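February, bench notes, water hardness series, continued

Picked up at 8:40 with the second half of the titrations. The first half is in the previous entry and I am not repeating the setup except where it changed.

Samples are the tap and well waters from the Farnska side, plus the two bottled controls. All were brought to 22 °C in the bath before pipetting. Last time I let them sit on the bench and the first three were still cool from the refrigerator, so those three were rerun today and the old values struck out in the table.

Titrant is the 0.01 M EDTA made up from the Zelerine stock. Standardized against calcium carbonate, three runs, agreement to within one small division on the buret. Good enough. The indicator is Eriochrome Black T, fresh solution. The old bottle had gone brown and the endpoint with it was a slow slide through purple that no two people would read the same way. With the fresh one the change from wine red to blue takes one drop, sometimes two in the high magnesium samples.

Buffer at pH 10. Checked with the meter after calibration, no correction needed.

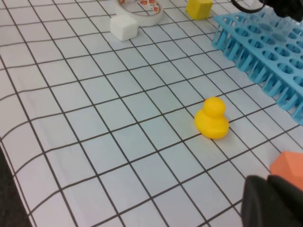 Test tube rack and duck on the grid sheet.

Results, total hardness as mg/L CaCO3:

Farnska tap, kitchen line: 306
Farnska tap, basement line: 306 on the first run, 304 on the second
Farnska well, shallow: 411
Farnska well, deep: 268
Bottled control A: 90
Bottled control B: 37

The two tap lines should match and they do. The softener on the basement line is either bypassed or out of salt. It is supposed to bring the water under 50. Need to look at the valve position before writing anything to the building people.

The shallow well is the odd one. Conductivity on the same bottle reads 1,930 µS/cm, which is far too high for a hardness of 411 if calcium and magnesium bicarbonate were most of the dissolved load. Something else is in there, and sodium chloride is the easy guess, given road salt at this time of year and the well head being next to the drive. Chloride by silver nitrate is the next thing to run. I have not done it yet, so the guess stays a guess.

Conductivity cell was rinsed three times between samples and checked with the 1,413 standard before and after. It read 1,411 before and 1,416 after. No drift worth correcting for.

One run discarded: shallow well, second aliquot. I overshot the endpoint and tried to back it out by eye. Not recorded in the table. The third aliquot replaced it. 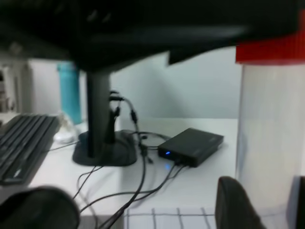
On the spreadsheet: the Olszewski template still has the 100 mL sample volume hard-coded in the hardness column. We use 50 mL. Everything entered through it before today comes out at half the true value. I changed the formula to read the volume from the header cell and rechecked four rows by hand. Anyone with a local copy should throw it out and pull the new one – the column headings are identical, so you will not notice the difference by looking.

The Caltside report from last fall used the old template. I do not know yet if their sample volume was 100 mL, in which case the numbers stand. The raw buret readings are in the blue binder and the volumes ought to be on the same pages.

Interference check. Added two drops of triethanolamine to a repeat of the deep well sample to mask iron. Hardness came out at 269 against 268 without it, so iron is not a problem there. Did not repeat this for the shallow well and probably should, as the endpoint on that one was a little muddy even with fresh indicator.

Magnesium by difference is still open. Calcium-only titrations at pH 12 with the other indicator need fresh hydroxide. The present bottle has a white crust around the cap and I would not trust it.

To do:
Chloride on the shallow well, both bottles
Basement softener, valve and salt
Blue binder, Caltside sample volumes
Make up hydroxide, label with month and initials
Order indicator, one bottle left after this

Leftover sample is in the refrigerator, second shelf, caps taped. Buret drained and left open, tip down, in the clamp. Stopped at 4:15.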